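Sillbridge Hoops Help > College Basketball > Rules and Stats

How does a game get counted when a starter is out but still dressed?

Posted by benchmob_halliday, 17 December 2021

I keep the stat page for our Halliday women's team (small college, big fun!) and I love it, but I've hit something I can't sort out. Our point guard hurt her ankle last week. She was in full uniform for the Kerkach game, did layup lines at half speed, and never checked in. The scorebook lists her. The box score on the school site shows her with DNP. My spreadsheet gave her a game played and dropped her scoring average, which got me two very unhappy messages from her family.

So do I count it or not? And does it matter for the "20 games" line our conference uses for the season awards? She'll probably miss everything until January, so every game counts here.

My stats corner at home, where all of this happens:

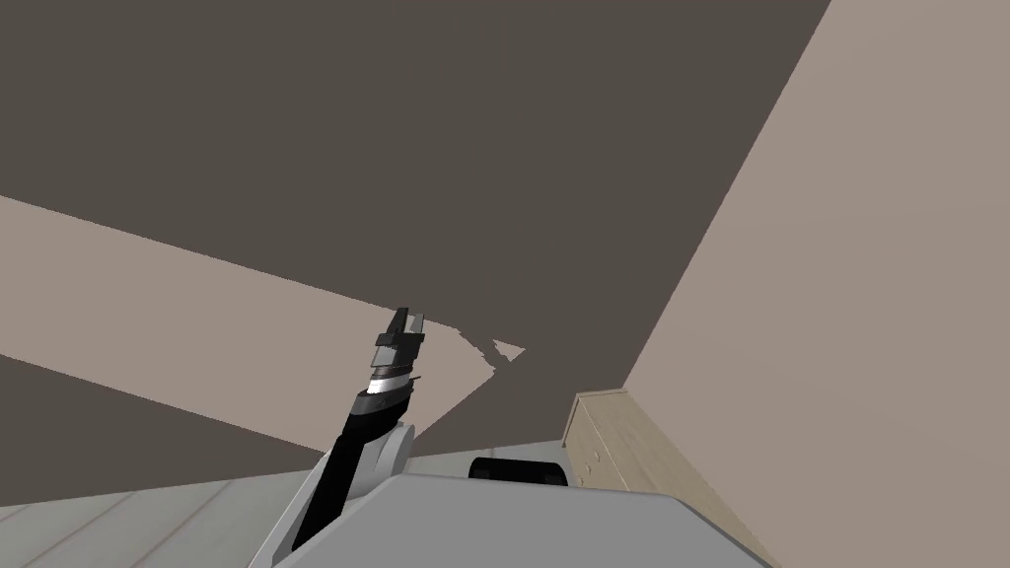

Wall, ceiling and the dresser

I'm using the Holovex sheet template if that helps. It has a column called GP and another called GS and I've been filling in both by hand after every game.

full_court_fran

Great question, and good on you for keeping the page going! Don't count it. A game played means she entered the game while the clock could run, even for one possession. Being dressed, being in the book, warming up, cheering like crazy from the bench: none of that is a game played. DNP is exactly right and her average should go back to where it was before Kerkach.

GS is the starts column. If she was announced as a starter but got swapped out before the tip, she doesn't get that either. The player who was on the floor for the tip gets the start.

For the template, check the formula in the PPG column. In mine it was dividing by team games, so anyone who sat out looked worse every single week. I changed it to divide by GP and it fixed the whole roster at once, which felt amazing. Leave the cell for points blank on a DNP. Don't type a zero, or the older version of the sheet will treat it as an appearance.

On the awards line you need to read your own conference handbook. Some go by a set number of games and some go by a share of the team's games, and those can come out very differently for a player who misses a month.

zonepress4ever

what she said. also our player with 1,393 career points had two games taken off her record years later because somebody counted DNPs, and it changed her career average and they had to redo the banner. fix it now while it's easy!!

benchmob_halliday

Oh this is so helpful, thank you both! It was the formula. I'd been dividing by team games the whole time, so half the bench just got a nice bump, and I can't wait to repost the page tonight. I emailed the conference office about the awards line and will add what they say when they write back.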